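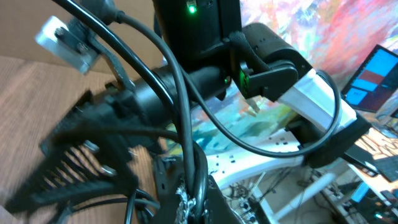
Black cables and silver fittings, close up.

May 20, 2018

She's already halfway through a cheese scone when I turn up, and she waves the other half at me by way of hello. Until last September she was an electrician. Now she runs Titska, the little bakery at the bottom of the hill, and I've wanted to talk to her ever since I ate one of her rye rolls in the car and had to go straight back in for another (two more, if we're counting).

"People think I must have hated the old job," she says. "I didn't! I did it for 17 years and I liked nearly all of it. I liked being in other people's houses. You get offered a lot of tea."

So why bread? She pulls a face. Her last big job was rewiring the kitchen at Kaewsai, the Thai place near the station, and she got into the habit of staying on to watch them prep. They let her chop things. Then they let her make the dough for the fried bread, and it came out like a bath mat.

"I was so cross about it. I went home and made it again, and again, and my husband was eating bath mat for a week. I think if it had gone right the first time I'd still be doing sockets."

The shop had been a shoe repairer's and needed everything doing. She did the electrics herself, of course, but the plastering she paid for, and the plastering is what she moans about. The oven is a second-hand Cledent that came from a school and takes ages to warm up. She bakes 100 loaves on a Saturday - sorry, on a busy day, she tells me off for that, because the market moves about - and far fewer in the rain.

I ask about the hours, as everyone must. She's up before five and asleep on the sofa by the time the news comes on. "I miss the pub quiz. I don't miss lofts. I was getting too old for lofts, my knees were going, and it's always the far corner you need to get to."

And money? There's a long pause while she picks up crumbs with her finger. "It's less. It's quite a lot less, some months. We didn't go away this year. But I've stopped looking at the clock after lunch, mainly as I've finished by then."

Old customers still ring her. One came in for a sliced white and asked her to look at a doorbell while she was at it, and she went round after closing and fixed it.

She's thinking of doing evening classes next, five people at a time round the big table, and she wants to call them Cakel, which her daughter says is a terrible name. I rather like it. I've put myself down for the first one, and I came home with a seeded loaf and a bag of yesterday's buns for the freezer.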